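Flat-Pack Furniture: Assembly, Retightening and Storage Notes

Updated 2024-08-01

Most flat-pack pieces fail at the joints, and most joints fail from uneven tightening. The notes below apply to chairs, stools, small tables and shelf units held together with bolts, cam locks or dowels.

Before you start

Open the hardware bag over a shallow tray. Sort by length first, then by head type. Bolts that differ by 5 mm look the same in the hand and are easily swapped, and a long bolt in a short hole will push through the far face. Lay each one against the size drawing in the leaflet if there is one.

Work at table height where the piece is light enough. Put down a cloth or blanket and check it for grit. Clamp the cloth at the corners if it slides.

Hex keys

The key supplied in the bag is soft steel and rounds off after one or two pieces. A set of full-length keys costs little and gives better feel. Use the long arm to spin the bolt in, the short arm in the socket for the last turns. Stop when the joint closes and the washer no longer turns freely. On plastic parts, stop there. On solid wood, add a quarter turn.

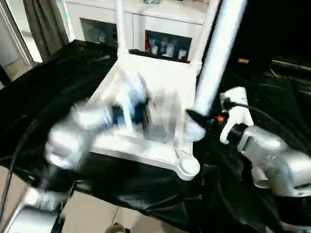
Fit all bolts finger-tight before tightening any of them. Tighten in a diagonal order, a little at each corner, then go around a second time. If a leg is fully tightened while the others are still out of line, the last bolt will not find its thread, and forcing it strips the insert.

Stripped inserts

A brass insert that spins in particle board can usually be saved. Back it out, clean the hole, fill it with wood glue and hardwood splinters, and let it cure overnight. Drill a 6 mm pilot hole only if the leaflet calls for that size; otherwise match the body of the insert without its threads. Plastic sockets cannot be repaired this way. Order the part.

Wobble

Check the floor before the furniture. Move the piece to a second spot and turn it half way around. If the same leg lifts in both places, loosen every bolt one full turn, press down on the seat or top, and retighten under load. Felt pads make up a gap of 2 mm at most. Thicker stacks shear off sideways.

Retightening

Wooden joints loosen in dry indoor air. Go over dining chairs in January, when the heating has been on for some time, and again in summer. Thread lock is not needed for most household furniture and makes later disassembly harder.

Storing the leftovers

Put spare bolts, the key and the leaflet in one bag and tape it under the seat or to the back panel. Write the model name on the bag. Loose hardware in a common jar is close to useless after a year.

Next page: Drawer runners, cleaning and alignment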